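5th July

Bradley Bramwell called at 7 this morning to ask whether I still thought what I thought at dinner in December, namely that no machine will wipe down my stove in my lifetime. I said I was fifty-eight and had eaten one piece of toast and would need to get back to him. He has read something. Bradley is always at his most dangerous when he has read something.

So I spent the holiday hangover day (the sink still full of everybody's potato salad bowls) on the question I'm supposedly being paid to answer, 1,200 words for Amber Marsden by Monday: can they do the chores yet. Amber wants a yes or a no. She says readers get tired of "it depends." I get tired of it too, and I'm the one typing it.

Went through the folder on dim sum duty again. Buns, a steamer, a plate. My grandmother would have called it a job for whichever child was underfoot.

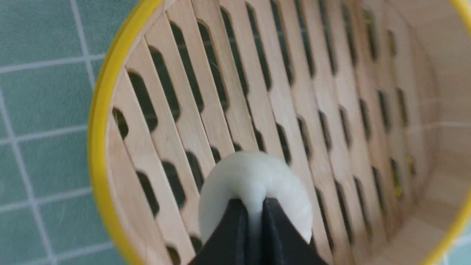 Getting a grip on the dough, then the wider views with one bun on the plate.

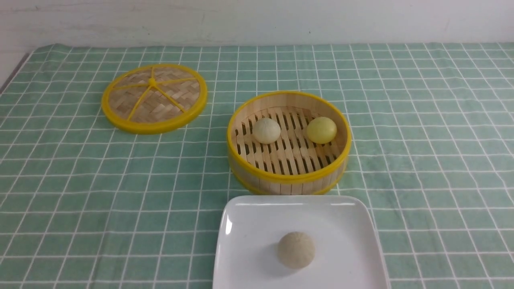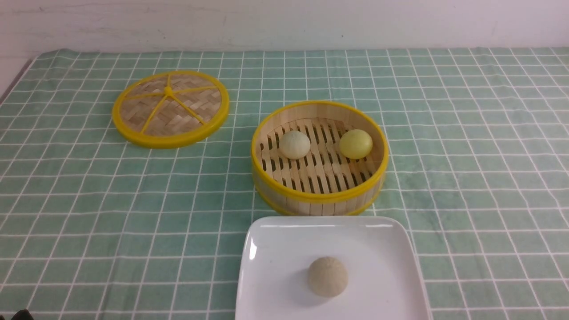
Gwion Parry makes the case that buns are harder than they look, and I wrote it down because he is usually right and always slow about it. A cup is the same cup when you squeeze it. Dough remembers. Press too hard and you've made a dumpling with a waist, too soft and it's on the floor with the dog. He thinks soft food is where the whole business gets interesting. I think it's where the whole business gets lunch, eventually, at three in the afternoon.

Veikko Kiiskinen takes the other side. His shop bought a Prondex to load trays, and he says it does one thing all day without asking about vacation, which puts it ahead of two of his nephews. Then I asked who cleans the Prondex. Long silence on the line. Veikko cleans the Prondex.

That may be my paragraph. Every machine in this house came with a chore attached. The Helmy vacuum has to be rescued from the bathroom rug almost every night, and I have started tidying the floor so that it can clean the floor.

Draft stands at 547 words and says "it depends" in the second line. Took it out. Put it back. Called Bradley and told him yes, I still thought so, and he said he'd email me the article.

Did the bowls by hand. Out of dish soap again.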